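4.2 Sorting large trim parts at the bench

Wheel covers occupy an awkward place in the recycling literature. They are too big for the small-parts bin, too light to interest anyone who sells metal, and shaped so that no two will stack without an argument. Of the 575 plastic parts received from the Hitwood yard, 87 were wheel covers, and they took up more shelf space than everything else combined.

Sorting followed the Grumero procedure with one change. Each part was laid flat on a steel worktable, inside a rectangle of yellow tape, and judged on its back face. The front of a wheel cover is designed to be admired from a passing car and says very little about how the thing is held together. The back is more candid: ribs, clips and bosses are all out in the open, and a broken clip has nowhere to hide.

Parts were graded from 1 to 4, with 4 reserved for covers that could go back on a wheel without embarrassment. The Moura scale has a fifth grade, "as new," which we dropped after a month of not needing it.
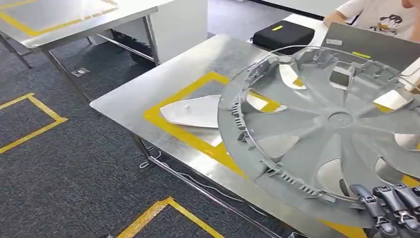 Figure 3. Wheel cover lying flat on the worktable, clips and ribs along the inner edge of the ring, with a pointed white plastic piece partly under its left rim.

Grading disagreements were mostly about clips. One missing clip is a nuisance; several in a row mean the cover will leave the car at the first pothole – a test we did not repeat on public roads. The Rarnis guide treats all clips as equal, and we kept to it for comparison, though our sorters made their feelings known in the margins of the grading sheets.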